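Tavby cell

The Tavby cell is a robotic work cell for the removal and fitting of parts in desktop computers. It was built by the workshop of Benavides, a company that refurbishes office computers, together with the software firm Prenix. The cell is used for three kinds of parts: hard disk drives, memory modules and processors. This article describes mainly how the cell is set up, how it is looked after, and what is done when it fails.

Name and history

The name Tavby comes from the first control program of the cell, which was later replaced. The name stayed with the machine. In the older documents of Benavides the cell is also called "bench 12", after its place in the workshop plan, and spare parts are still ordered under this name.

The first version of the cell worked with the computer standing upright. The arm had to reach in from the side, and memory modules were often inserted at a small angle. After one winter of tests the computer was laid on its side and the arm was programmed to come down from above. Almost all of the old positions had to be taught again. The present instructions were released on 4/18/18 under the title "Care and Setup of the Tavby Cell", and most of what is known about the cell comes from this text.

Parts of the cell

The cell has a jointed robot arm, a gripper, a work table made of aluminum profiles, a parts tray and a controller with a hand terminal. The arm and its controller are standard products. The gripper fingers and the parts tray were made for the cell.

The table carries both the computer and the tray. The profiles have slots, and in these slots the stops for the computer case are fixed with screws. This makes it easy to change from one type of case to another, but it also means that a stop can move slowly if its screw is not tight. A moved stop is one of the more frequent causes of errors in the cell.

The parts tray is 3D-printed. It has raised holders that keep each part in a known place and in a known direction, so that the gripper always meets the part from the same side. The drive stands upright in its holder. The processor lies in a square recess and the memory module is kept in a long slot. The tray is considered a wearing part. The drawing for it is at revision 94, and the revision number must agree with the number entered in the controller, or the program does not start.

The gripper has two fingers. Their pads are replaced as a pair, also when only one of them is worn.

Setup

Setup is done when the cell has been moved, when a new type of case is introduced, or when a new tray has been printed. It takes most of a working day for a person who knows the cell, and longer for others. The order of the steps is fixed.

First the table is leveled. The level is placed along the profiles and then across them, and the feet are turned until both readings agree. The table is then checked again with a computer on it, since a heavy case can press one foot deeper into a soft floor.

The second step is the tool point. The operator fits a pointed pin into the gripper and drives it to a fixed mark on the table from four directions. The controller calculates the position of the tool from these four approaches. If the calculated error is too large, the usual reason is that the pin was not pushed in fully. The approaches are then repeated with the pin seated again — the old values must be deleted first, because the controller otherwise takes an average of old and new.

The third step is the tray. Three of its corners are touched with the pin, and the controller makes a coordinate system from them. All positions in the tray depend on this system, so they do not have to be taught one by one. The drive holder is an exception. It is tall, and a small tilt of the tray becomes large at its upper end. For this reason its pick position is taught by hand.

The fourth step is the computer. The side panel is removed and the case is laid against the stops with the open side up. The operator then teaches the positions for the drive cage, the processor socket and each memory slot. Cables inside the case are a special difficulty. They do not lie in the same way in two computers, even if the computers are of the same model. The instructions ask the operator to put the power and data cables back into the cage area or to tie them, so that none of them crosses the path of the gripper.

The last step is a dry run without parts at reduced speed. The operator holds the hand terminal during the whole run and keeps the enabling switch pressed. After this, a run is made with defective parts which are kept for this purpose in a marked box. Good parts are used only when two such runs have gone well.

Force limits

Each type of part has its own force limit. Memory modules need the highest force, because they must be pushed until the latches close. For the drive the limit is lower, and the processor is put down practically without force. The limits are stored in a table in the controller, and the Prenix software reads them at the beginning of every program.

An operator may lower a limit but cannot raise it without the service password. This rule was added after a memory slot was broken in the first months of use. The investigation showed that the limit had been raised to get past an error message, while the real problem was a module turned the wrong way around in the tray. The program now stops with error 349 when the force rises earlier than expected.

Regular care

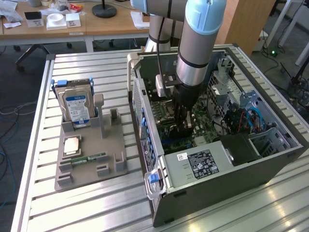
Care of the cell is divided into daily, weekly and monthly work. In the daily work, the operator wipes the finger pads with a dry cloth that leaves no fibers, removes dust and lost screws from the slots of the table, and looks at the holders of the tray. A screw under the tray is enough to tilt it, and it is often not noticed from above. The cable on the outside of the arm is also looked over, mainly at the places where it bends.

In the weekly work, the screws of the stops are checked with a torque wrench and the tool point is controlled against the mark on the table. If the pin misses the mark, the operator does not correct the program. The mounting of the gripper is examined first. The four screws of its bracket are tightened in a cross pattern, and the check is then repeated. Only if the error is still there is the tool point measured again.

The monthly work includes a backup of the controller, a test of all stop buttons and the grounding measurement. The grounding is important because the cell handles open electronic parts. The table, the gripper and the operator's wrist strap must all be connected to the same point. The plastic of the tray is an insulator and cannot be grounded in this way. The workshop therefore keeps an ionizing blower at the cell, and it is switched on before the first part is put down.

The arm itself needs little attention. Its joints are closed and are not greased by the user. When a joint becomes noisy or warm without reason, the whole arm is sent to the service of the manufacturer.

Faults and repair

The log of the cell contains 93 entries for the first period of use. The largest group concerns parts that were not gripped correctly in the tray. In most of these cases the holder was worn or broken. A worn holder is not repaired with glue, as glue changes the measurements, and a new tray is printed instead. The printed tray has to rest overnight before it is measured, because fresh prints can still change their form a little.

A second group concerns the finger pads. When a pad becomes smooth, the part slips during the upward movement and reaches the computer too low or turned. The sign of this is a fine bright line on the edge of the part. New pads are clipped in by hand, but the closing position of the gripper must be set again afterwards, and this is forgotten easily.

A third group is made up of contacts between the gripper and the computer case. After every such contact the cell is stopped, even if no damage is seen. The arm is moved away in hand mode, slowly and upward only. Sideways movement is forbidden until the fingers are above the edge of the case. Then the tool point is checked, and the computer is taken out and inspected at another bench.

Broken wires in the gripper cable are rare but hard to find, because the fault comes and goes with the position of the arm. The recommended method is to hold the gripper closed and to move each joint alone through its range while a second person watches the signal on the terminal.

Other versions

A second cell of the same design was set up at the Flitano site of Benavides. It has a longer table and two trays, so that one tray can be filled while the arm works from the other. The care schedule is the same, but the trays are measured separately, and they must not be exchanged between the two places. A version with a tool changer for loosening screws was planned by Prenix. It was tested at Flitano for a short time and was not put into regular use.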